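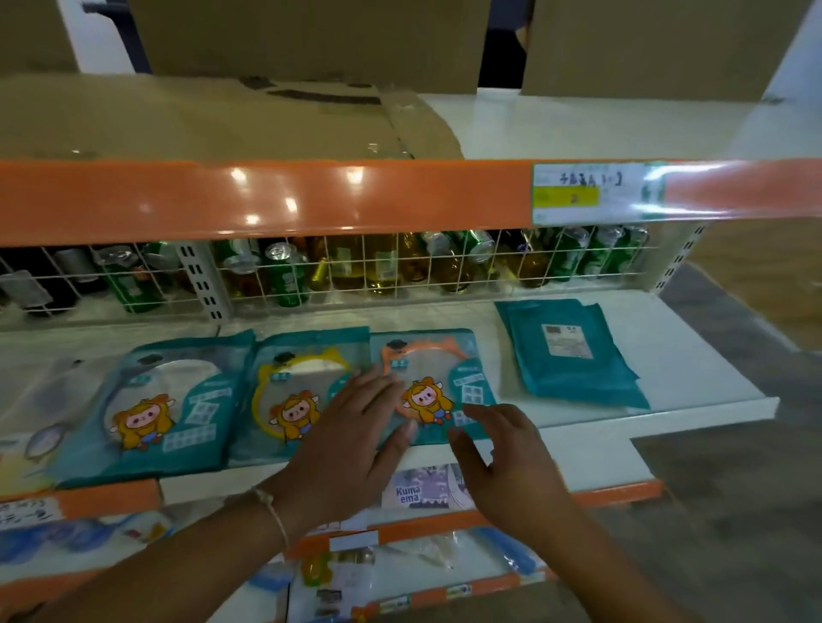
What is in this dataset?
Recordings of people tidying and restocking shop shelves by hand, taken at head height, plus a smaller set of the same jobs done by remote control on a two-armed robot. Both parts use the same task names and the same file layout, so they can be loaded together or kept apart.

Data > Manipulation > Retail > Nitero Shelf

Overview Files Versions Discussion Licence

Filed under: learning from demonstration, hand video, teleoperation

# Nitero Shelf

Nitero Shelf is a set of demonstrations for teaching a robot small shelf jobs in ordinary shops. The hand part was collected by Naveen Bisht and Halina Sowa. The remote control part was run by Vikas Rastogi on the Galtus rig. Pushpa Garg wrote the task list and checked the labels.

## Tasks

There are five tasks. The name in code style is the one used in the index.

- `straighten`: square up flat packages that lie side by side on a ledge
- `front`: bring items from the back of a shelf to the front edge
- `swap`: exchange two neighbouring items
- `stack`: put flat wrapped items in a pile
- `return`: put a stray item back with others of its kind

Headband packages on a shop shelf are a typical subject for `straighten`. They are flat, several designs share one package colour, and a hand covers a good part of the printing while it works. We kept this kind of item in on purpose. Models trained on boxes and tins alone did badly on it in our first trials.

`return` has the fewest recordings and the most varied ones. Treat it as a test task if you are short of time.

## How the demonstrations were made

For the hand part, the demonstrator wears a camera on the head and does the job with bare hands. Demonstrators were told to work at their normal pace, to keep both hands in view where they could, and to look at the item they were handling. Sleeves, bracelets and watches were left as they were. Each recording starts before the first touch and stops after both hands have left the item.

For the remote control part, the operator stands behind the robot with a pair of hand controllers and sees through the robot's own head camera. Only `straighten`, `front` and `stack` were done this way. The grippers could not manage `swap` without dropping things, and we did not get to `return`.

No shelf was dressed for the hand part. Shops were used as found, with their own labels, cartons and mixed goods. The remote control part was done on a shelf in the Fokano workshop, using packages bought for the purpose.

## Layout

```
nitero_shelf/
 index.csv
 hand/<task>/<clip>/
 video.mp4
 hands.json
 note.txt
 remote/<task>/<clip>/
 video.mp4
 joints.csv
 gripper.csv
 note.txt
```

`hands.json` holds estimated finger and wrist points for each video frame, left and right stored separately. They come from a tracker and have not been corrected by hand. When fingers curl over the edge of a package the tips are often hidden, and the tracker guesses. The `sure` field drops when this happens and it is worth filtering on it.

`note.txt` is one sentence typed by the demonstrator after the clip. Some are in a hurry. Spelling has been left alone.

## Labels

Each clip is divided into stages: reach, touch, move, release. Two people labelled every clip and Pushpa settled the differences. The line between reach and touch caused the most argument. Our rule is that touch begins when any finger visibly presses or shades the package, and the second hand hovering close by does not count.

Where the two hands do different things, the stage follows the hand that touches first. The other hand has its own column, `other_hand`, with the values `idle`, `hover`, `hold` and `move`.

## Loading

```
from nitero import Shelf
clips = Shelf("nitero_shelf", part="hand", task="straighten")
```

Leave out `part` to get both. The loader written by Pankaj Mittal for Dimaculangan also reads these files, but it ignores `other_hand`.

## Known problems

- Glossy shelf strips reflect ceiling lights and the tracker sometimes puts a fingertip on a reflection.
- Forearms hide the lower shelves in many clips. Do not use those areas for item detection.
- Handwritten price labels are not transcribed.
- In version 2 the left and right columns were swapped for part of `front`. Fixed in version 3.
- Clip lengths in `index.csv` include the still moment at the start.

## Changes

Version 3, 18th January: swapped columns fixed, `sure` field added, six clips removed at the request of a shop.

Version 2: remote control part added.

The next version is planned for March and should have more of `return`. If you find a bad label, post the clip name and the stage under Discussion. Halina goes through them when a new version is being put together.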